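5 min read

About Akpalu Kitchen Equipment

We sell, install and repair commercial cooking equipment, and we are suspicious of most of it. If you came looking for a page about passion, you'll find plenty of those from the dealers who sold our customers the ovens we now get called out to fix.

Dela Nyarko started the business after years as a service technician for a large dealer. Much of that job was standing in somebody's hot kitchen explaining why a fryer with a touch screen wouldn't heat oil. The old fryer, the one with a knob, had usually been hauled off the week before. Dela kept a notebook of what failed, what it cost to fix and what the salesman had said about it. The notebook is still in the office, and it is still the closest thing we have to a company philosophy.

What we sell

Fryers, griddles, ranges, convection ovens, holding cabinets, dish machines and a short list of refrigeration. The list is short on purpose. We carry equipment from makers who will sell us parts, answer the phone and hand over a full service manual without asking us to take a course first. Two of the better known names won't do that, so we don't stock them. We will still repair them if you already own one, and we'll tell you up front when a control board is going to take weeks to arrive.

Our own line is called Skerine. It covers four pieces: a countertop fryer, a floor fryer, a flat griddle and a heated holding cabinet. They are built to our drawings by Grorska, a metal shop we had already used for hoods and tables. The Skerine pieces are plain. The thermostat is a part any supply house carries, and the panels come off with an ordinary screwdriver. The griddle weighs more than it needs to, according to the people who have to carry it up stairs, and they may be right.

What we don't believe

We don't believe the energy savings on the front of most brochures. Those numbers tend to come from a test kitchen with a closed door, a full load and a person whose only job is to run the oven. Your kitchen has a line cook who props the door open with a hip while reaching for a pan. When a maker gives us a savings claim, we ask for the test conditions. You would be surprised how many stop writing back.

We're also not sold on connected kitchens. Flerno, the monitoring system several dealers now bundle with new ovens, will send a message to your phone when a cabinet drifts out of temperature. Fine. A thermometer and a clipboard will catch the same problem if someone looks at them, and if nobody looks at the clipboard we doubt they'll look at the phone. We install Flerno for customers who want it and we set it up properly. We just won't push it, and we don't take a commission on the subscription.

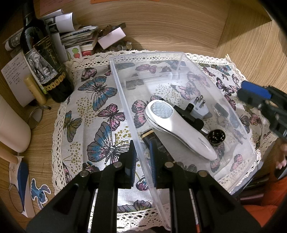

Extended warranties are the other thing we get asked about. Read the exclusions. Most of the plans we've seen leave out gaskets, lamps, probes, igniters and anything that can be blamed on water, and that covers a good share of what goes wrong in a working kitchen. If you want our opinion on a plan somebody else is selling you, send it over. Aarti Bhatt reads them with a highlighter and has been known to use up the highlighter.

Water deserves its own paragraph. Steam equipment is sold every day into buildings where nobody has tested the supply, and then the scale builds up and the warranty claim gets turned down. We test before we quote. If your water is hard enough to ruin a steamer, we'll say so, and we'll price the treatment along with the machine so you can see the real figure. Some people look at that figure and buy a range. We think that's a reasonable decision.

The people

There are 17 of us. Dela still runs the service side and still goes out on calls, mostly the ones other companies have given up on.

Ayuba Kwofie handles installation. He'll want to measure your doorways himself, even if you've already sent the measurements, even if your architect sent them. Please let him.

Polyxeni Vlachopoulos came to us from restaurant kitchens and now does layouts. She has worked the stations she draws, so expect questions about where the dirty pans go and who has to walk past the fryer to get to the ice. She is hard to convince that any kitchen needs an island.

Aarti Bhatt looks after quotes, contracts and the paperwork nobody else wants. Her quotes show freight, hookup, haul-away and the first service visit as separate lines. They look higher than other people's quotes for that reason. Add up the other people's extras before you compare.

Comfort Nartey runs the parts room. We keep 800 parts on the shelf, chosen from our own repair records, and she goes through the list every February and drops whatever hasn't moved. She also sells parts over the counter to anyone who wants to do their own repair. Gas work is the exception, and arguing won't help.

How we work

A first visit is free within our service area. Someone will look at your menu, your hours, your power and gas supply and what you already own. Quite often the advice is to keep the oven and replace the door gasket and the thermostat. We charge for that repair and go home. It's a poor way to hit a sales target, so we don't set any.

We sell used equipment as well, when we can get hold of it in decent condition. Each piece comes with a sheet listing what we replaced and what we left alone. Used refrigeration we mostly avoid. We've been burned.

You can try the Skerine pieces in our showroom before you buy. Bring your own food and your own cook, and stay long enough to get past the first good batch. Any fryer looks good on the first batch. Mornings before 11 are quieter, and there is parking behind the building if you don't mind backing out.

We could print a page of kind words from customers at this point. Every dealer has one, and we've never read one that included a complaint. Ask us for phone numbers and we'll give you a few, including a bakery that was pretty angry with us over a late proofer and still buys from us anyway.

This site uses cookies to remember your parts list. Accept | Decline

Contact | Service request | © Akpalu Kitchen Equipment | Back to top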